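**Sandumton residence opens fall move-in with a new sorting room**

The Guérin Residence in Sandumton welcomed 65 new residents in September and used the occasion to introduce a revised move-in procedure, under which bags, wrappers and packing materials are collected from each bedroom on the day of arrival. The residence, which has 100 furnished rooms on three floors, had previously asked residents to carry their own waste to the courtyard bins.

Under the new arrangement, staff visit each floor twice during move-in, at 11 a.m. and again at 4 p.m. Residents are asked to set out anything they wish to discard by the door of their room. Plastic bags and film are kept apart from paper and cardboard, and both are taken to a sorting room on the ground floor, next to the bicycle storage area. Items that may still be of use, such as hangers and storage boxes, are placed on open shelves in the same room and may be taken by any resident.

"Most of what arrives with a student in the first few hours is packaging," said Clémence Maillard, director of the residence. "We wanted the rooms to be clear by the first evening, and we wanted the plastic to leave the building separately from everything else."

The residence recorded 616 bags and pieces of plastic film during the move-in period. The count was carried out by Yannick Pichon, who supervises building services, and will be used to set the number of collection bins ordered for next year. Mr. Pichon noted that shopping bags made up the largest share, followed by the covers supplied with bedding. 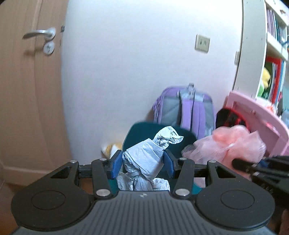
*A crumpled white plastic bag in front of a teal chair, with a purple and gray backpack against the wall. Guérin Residence, Sandumton.*

The change coincides with the completion of work on the second floor, where 21 rooms were repainted and refurnished over the summer. The furniture was supplied by Satwood, and new reading lamps were installed by Amell. Rooms on the first and third floors are scheduled for the same work next summer, subject to approval of the residence budget in the spring.

Residents were also given a one-page guide to keeping shared hallways clear. Backpacks, suitcases and sports equipment must be stored inside bedrooms, and chairs may not be used to hold doors open. Large suitcases may be left in the basement luggage room, which is open on request at the front desk until 8 p.m. A label with the resident's name and room number is required for each item.

Margaux Bodin, a second-year resident who helped new arrivals find their rooms, said that the hallways had been noticeably easier to walk through than in the previous year. She added that the shelves in the sorting room were popular – a set of desk organizers left there in the morning had been claimed before lunch.

The sorting room will remain open throughout the academic year. Residents may bring clean plastic bags, paper and cardboard at any time the front desk is staffed. Food containers must be rinsed beforehand, and glass should continue to be taken to the courtyard. Electrical items and batteries are not accepted in the sorting room and should be handed in at the desk.

Questions about the procedure may be addressed to Noémie Rey in the residence office. Requests for a replacement chair, desk or lamp should be made on the maintenance form available at the front desk.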